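Bench Allocation in a Shared Kitchen: Storage and Working Area at the Inskip Flat
Project report, Domestic Environments unit
Waqas Rajput and Talha Sethi
Submitted 12/11/25

1. Purpose

The project examined how a short run of kitchen bench is divided between stored items and clear working area. The Inskip flat was chosen for access. It has one main bench, shared by all residents, and very little cupboard space below eye level. Complaints recorded in the June house survey concerned the lack of a clear surface at breakfast, when toast, cereal and hot drinks are prepared within the same half hour.

The aim was to propose a layout that could be adopted without new joinery. Replacement of the bench or the splashback was out of scope.

2. Method

Items normally kept on the bench were assigned to one of three zones. The rear zone is the strip against the splashback. The centre zone is the area used for cutting, spreading and plating. The front zone is the edge nearest the person standing at the bench. Footprints were measured with a steel rule at the widest point of each item, lids included, and the areas summed on a spreadsheet. Handles and other projections were recorded separately, as they restrict movement over the bench but do not occupy its surface.

Use was logged on a paper sheet taped to the fridge. Residents entered the time, the task and any item that had to be shifted before the task could start. The sheet collected 29 entries. Two were discarded as illegible.

3. Existing arrangement

Dry goods and utensils are kept in the rear zone. The cutting board has the centre, and the toaster sits at the front where both slots can be reached from above. Placement had developed by habit and had not been discussed by the household before the survey. 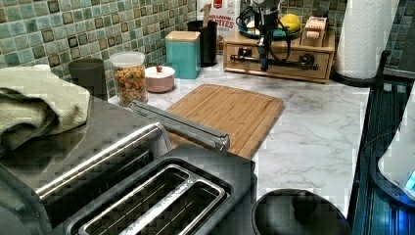 Figure 1. Bench with cutting board in the centre zone and containers along the mosaic splashback.

The cereal jar is clear, so the level can be checked without lifting the lid. The teal canister is opaque and was relabelled during the project -- a strip of masking tape on the base, at the residents' request. The boxed cereal stands behind the utensil holder, and this position produced more log entries than any other item in the rear zone. To take the box, a user must either lift it over the holder or move the holder forward.

The bamboo board lies at an angle to the bench, with part of it under the long silver bar handle. Clearance under the handle was not measured. Residents described turning the board when slicing bread and leaving it in whatever position it ended up.

4. Results

The rear zone items have a combined footprint of 2,086 square centimetres. Of the entries retained, 9 recorded an item being moved before work could begin. The cereal box and the utensil holder accounted for most of these. The toaster was moved in 2 entries, both for wiping down crumbs.

The centre zone performed better than expected. Its size was adequate for one person in every entry. Where two people were present, the second generally waited or used the table.

5. Proposed layout

The utensil holder should be exchanged with the cereal box, so that the taller and less frequently lifted item is not blocked. The small pink container can move back into line with the jar, which widens the centre zone slightly at its left end. The wooden organizer box remains against the back wall on the right. Its drawer needs free space in front to open, and no container should be placed there.

A square-sided jar from the Drivell range was trialled for the boxed cereal. It fitted the rear zone but held less than a full box, and residents went back to the carton within a few days. A Trisgate shelf riser was considered and rejected on height.

6. Limitations

The log relied on self-reporting, and entries fell away in the second week. Evening meals are under-represented. Measurements were taken once, by Sethi, and were not repeated by a second person. The method should be repeated on the larger Ganura kitchen before the zone definitions are used elsewhere.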